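Hurnari (liqueur)

Hurnari is a bitter herbal liqueur made by steeping dried roots and citrus peel in grape spirit. It is dark amber, bottled at 30 percent alcohol, and served mainly as a digestif. The name is used both for the drink itself and for the small distillery on Trevgate that makes it.

History

The recipe is credited to Nektarios Rallis, a pharmacist who sold a stomach tonic under the same name before he held a distiller's license. The tonic was made in batches of 60 bottles and contained more gentian than the present liqueur. Rallis later reduced the gentian, added sugar, and moved production from the back of his shop to a former dye works on Trevgate.

After his death the business passed to Savvas Zacharopoulos, his nephew, who replaced the clay steeping jars with steel tanks. Zacharopoulos also dropped the original cork closure in favor of a screw cap. The cork was restored for the reserve bottling some years later, following complaints from bars.

Production

The base is an unaged grape spirit bought in at high strength. Seven botanicals are used. The distillery names four of them: gentian root, bitter orange peel, angelica, and wormwood. The remaining three are not disclosed.

Roots and peel are steeped separately, as peel left too long in strong spirit gives a harsh, oily taste. The two liquids are then blended, cut with water, and sweetened with beet sugar syrup. The blend rests in tanks until February, when it is filtered and bottled. Part of each year's output is held back in used brandy casks with a capacity of 500 liters and sold as the reserve.

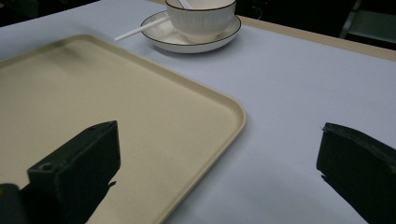

Reading time: 3 minutes

Serving

Hurnari is usually poured neat, at room temperature, in a short stemmed glass. Chilling is common in summer but mutes the orange peel. In bars it also appears with soda water and a strip of lemon, a drink known locally as a Grulladgate after the street where it was first sold.

The liqueur can replace sweet vermouth in stirred drinks, although the amount must be cut because of its sugar content. The Brunner, a mixture of rye whiskey, Hurnari, and orange bitters, is the best known of these. Its origin is disputed — both Hashini Gamage and Themis Deligiannis listed it on their bar menus in the same season, with different proportions.

Varieties

The standard bottling accounts for most sales. The reserve is drier and paler, with a stronger taste of oak, and is limited to 1,040 bottles a year. A version without wormwood was made for export but has been withdrawn.

Reception

The drinks writer Naledi Fourie described the standard bottling as "closer to medicine than dessert" and preferred it to the reserve, in which she found the cask too prominent.

See also

Amaro
Digestif
Gentian liqueur
Vermouth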